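Mattress protector or just a pad?

okerard42
Joined: December
We bought a new mattress last month and the store in Jurnville wanted $68 extra for a waterproof protector. I passed. Now I'm reading that a stain can void the warranty. Is a plain cotton pad enough, or do I need the real thing?

hallel_b
You need the real thing. Read the warranty card. Mine was a Hallel and they turned down a claim on a sag because of one coffee spot. The sag had nothing to do with the coffee.

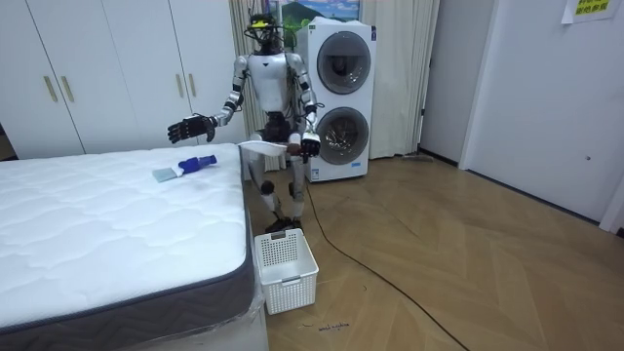

I got a protector with the replacement and it goes through the wash every other Wednesday. Low heat only, or the backing cracks.

pinetop11
Disagree. I've had 11 years on a mattress with a cotton pad and no trouble. The waterproof ones sleep hot and they crinkle.

hallel_b
The old vinyl ones crinkle. The newer ones have a thin film under knit fabric – I can't hear mine at all.

Arancibia_fan
Depends if you have kids or pets. We do, so waterproof it is. Don't pay store prices though. I paid $42 for a queen.

pinetop11
Fair point on kids. Still wouldn't buy one for a guest bed.

okerard42
No kids, one old dog. Ordered the $42 one. Does it go over or under the pad?

Arancibia_fan
Under. Pad on top, then the fitted sheet.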